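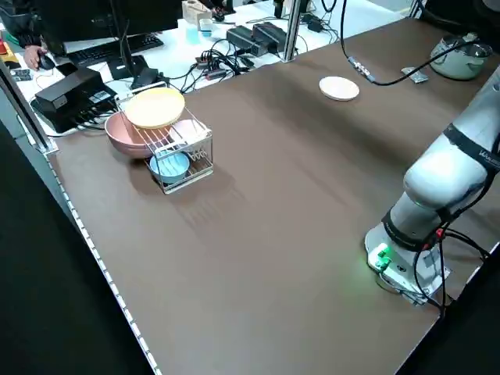
Dish Rack Work: Progress Report to the Mandent Fund
October 13, 2022

We have had a really good stretch since our last report, and it is a pleasure to write this one! The Dresatar household set is now in regular use on the big brown table, and the mixed rack has become our standard layout: plates and bowls of different sizes sharing one small wire rack.

Work done in September

We finished the written loading guide, 14 pages, and tried it with the pastel dishes. Plates go upright between the wires and the light blue bowl goes down in the lower part of the rack. The large pink bowl is still the awkward one. It is deep and round, and it takes up room that two plates could use, so for now the guide lets it stay next to the rack.

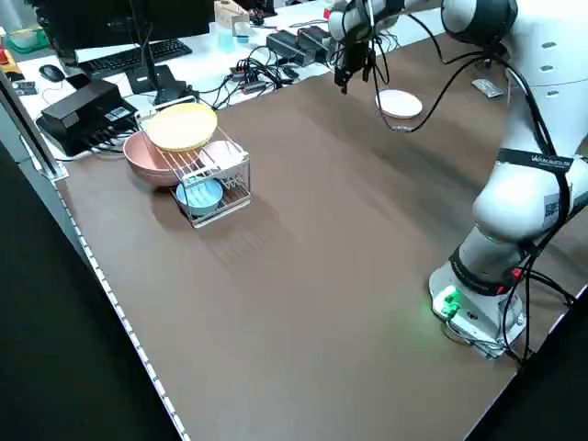
We also settled the question of color. Early on we used plain white dishes throughout, and people reading our notes kept mixing up one plate with another. With yellow, pink and blue in the set, a note like "blue bowl low, pink plate up" makes sense to anyone - a small change that has saved us hours.

The Panda layout sheets are filled in for 65 arrangements out of the 400 we promised. That is a little behind plan, but the sheets go much faster now that the wording is fixed, and we expect to catch up over the winter.

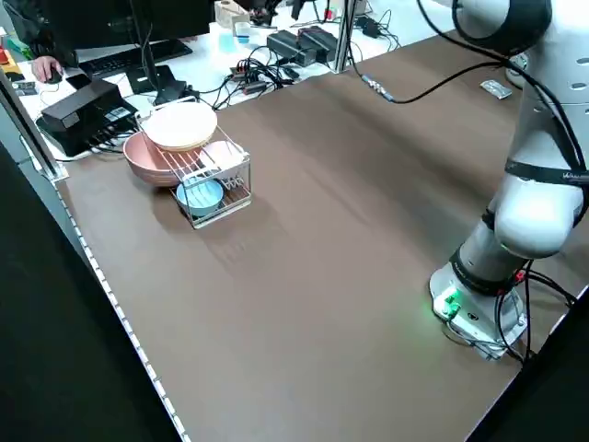
Wire rack with the light blue bowl in the lower front compartment.

Spending and next steps

We bought 3 spare racks through Mac Giolla, within budget. Still to come: cups, which we have put off long enough, and a second rack with wider slots for deep bowls. We would love to move the leftover money from the printing line to the second rack, and would be glad of your approval before we order.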